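Can a machine tidy up yet?
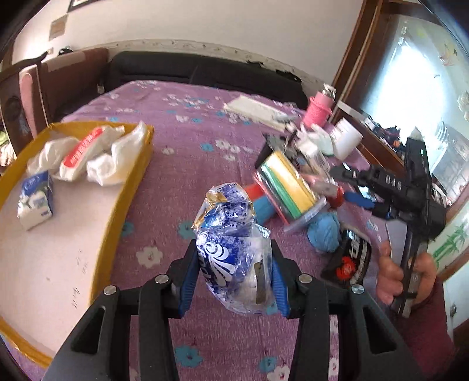

A hand-held gripper holding a crumpled plastic wrapper between its blue finger pads.

Putting things away is a chore that most people can do without much thought. For a machine, it is still very hard.

A cup keeps its shape when it is picked up. A plastic wrapper does not. It folds, slips and shines in the light, so a robot may find it difficult to tell where the wrapper ends and the cloth below it begins. Piles are harder still – the robot must choose one item and leave the others where they are.

Engineers at Keldale teach their machines by collecting examples. A person holds a gripper and does the chore by hand, and a computer studies the movements. Gemma Bianchini, who leads the work, asks for 1000 examples of each chore before a robot tries it alone.

Can robots do chores today? Some can, if the job is simple and the room does not change. Sorting a mixed heap at home is a job that people still do better.

Word to know
Gripper: the part of a robot that holds things, as a hand does.

Keldale Learning Pages, May 2025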